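Hedegaard three-drawer cabinet, gray: a long second look

Rating: 3 out of 5

I don't trust furniture that gets called "versatile" in its own listing. The Hedegaard three-drawer was sold to me as a bedside table, a hallway unit, a desk pedestal and a "snack station for the modern home," and my experience is that a thing with four jobs usually does one of them properly. I bought it anyway. The old side table had developed a lean, and I was tired of putting folded cardboard under it.

I've had it 9 months now, so this isn't one of those reviews written an hour after the box is opened by somebody still pleased with the smell of it.

Let's start with the top, which is the part everyone raves about. It's gray, flat and matte, and the listing says it "resists everyday marks." Well, some of them. A glass of water left overnight did nothing. A mug of coffee left a ring that wiped off with a damp cloth on the second try. Cooking oil from a bag of chips is another matter. It leaves a darker patch that you only notice in low light around 9 in the evening, and then you can't stop noticing it. Dish soap gets most of it. The maker says to use their own cleaner, made by Sastex, and I did try a bottle. I could see no difference between that and the soap, except that I already owned the soap.

What I will give them is the lack of glare. My previous table had a glossy finish and a lamp next to it was like an interrogation. With this one the light just sort of sits there.

Size is harder to judge from the shop photos, where they put one very small plant on it and nothing else. I use mine for drinks and snacks next to the couch, so that's what I can speak to.

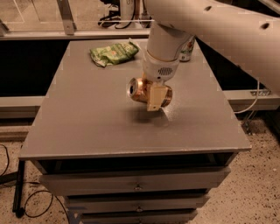
Snack duty: a can, a green snack bag toward the back and a glass bottle behind.

It's enough room for two people who are on good terms. With a bowl, two glasses and a bag of something you start moving things around to reach other things. If you want to eat an actual dinner off it, buy a bigger table.

Now the drawers. There are three of them, each with a small round metal knob in the middle, and I have mixed feelings about those knobs. They look fine. They're also small enough that my father-in-law, who has stiff fingers, ends up hooking a nail behind the drawer front. The wide shallow top drawer is the one I open most. Remotes, coasters, a deck of cards, batteries. Anything tall goes lower down, and I found that out after buying a tissue box for the top one.

The gap between the tabletop and the top drawer bothers me more than it should. In the shop it looks like a design feature. At home it's a slot for crumbs. I run an old paintbrush along it on Saturday when I do the rest of the room, and there is always something in there. The top also overhangs the drawers a little, so you can't push the drawer fronts flush with anything else if you're planning a row of these.

Assembly took me 2 evenings. The instructions claim one. Part of that was my own fault for putting a runner in backward, but the drawing for that step would fool most people. My neighbor Adom Agbeko, who is much better at this sort of thing, looked at it for a while and then did exactly what I'd done.

I wrote to customer service about the middle drawer, which sticks in damp weather. Signe Egilsson answered the next day and was perfectly polite. She suggested rubbing candle wax on the runners, and it has helped, though I'd have preferred a drawer that didn't need it. She also offered a replacement set of runners if I sent the old ones back first. I declined, as I'd have had a cabinet full of nothing for two weeks.

Would I buy it again? At the sale price, probably. At full price I'd look hard at the Wemov, which has deeper drawers and proper handles, although the one I saw in the store had a wobble I didn't like.

Good: matte top, polite support, doesn't look cheap from the couch
Bad: crumb slot, fiddly knobs, oil marks, step with the runners
Still undecided: the middle drawer. Ask me again in February.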